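How to Clean Out a Small Desktop Drawer Cabinet

I have kept a little oak cabinet on my desk for years, and every March I promise myself I'll get to the drawer before it jams. If yours has started to stick, set aside a quiet half hour and put the kettle on first – you'll enjoy it more.

Step 1. Empty it out
Tip everything onto a tray and sort it there, so the pens and paper clips don't go wandering off across the desk. Mine held 117 loose stamps last time, which I was rather pleased to find again.

Step 2. Pull the drawer out and wipe the floor of it
Draw it well forward, keeping the cabinet steady, and go over the pale wood inside with a barely damp cloth. Get right into the corners, and look underneath for the dark metal runner, where fluff likes to gather. 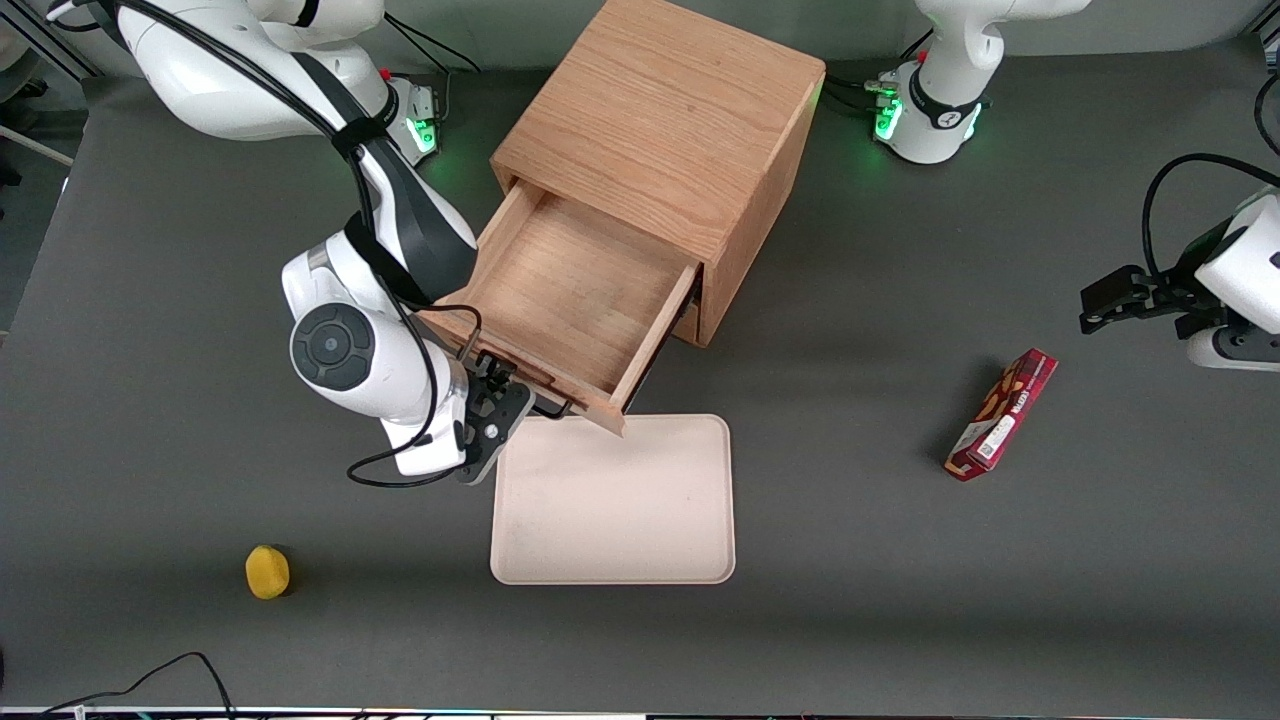 Step 3. Wax and refill
Let the wood dry for three hours, rub a little Wornero wax along the grain on top, and put back only what you use.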